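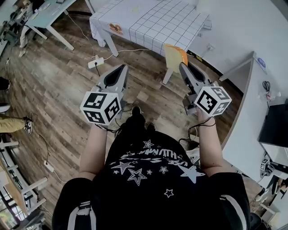
By the Business Desk, staff reporter

The Brillik shopping arcade will close its upper floor in January so that work can start on the leaking roof, the building's owner said in a notice to tenants.

The repairs are expected to take 4 months. Shops on the ground floor will stay open during the work, but the side entrance on Mellus Street will be locked and customers will have to use the main doors.

Vatik, the property company that owns the arcade, said 39 panels in the glass roof need to be replaced. Others will be resealed. The metal supports passed an inspection last summer and will only be repainted.

Tenants on the upper floor have been offered two choices. They can move into empty units downstairs at the same rent, or they can pause their leases until the floor reopens. Most have picked the first option, according to the notice. The shoe repair counter and the fabric store have already moved and are open at their usual hours.

Water has been coming in near the stairs for several winters. Buckets were put out after heavy rain, and part of the landing was roped off last year - a sore point with shop owners, who said it kept people from going up.

The arcade has room for nearly 100 parked bicycles in its basement, and that area will not be affected. The elevator will be out of service for the first part of the job. Vatik said it would post the dates by the main doors.

Noisy work will be done before 10 a.m. where possible. Deliveries should go to the loading dock behind the Takeda Building, where a temporary space has been marked out.

The upper floor's public restrooms will also close. Portable ones will be set up in the rear courtyard before work begins.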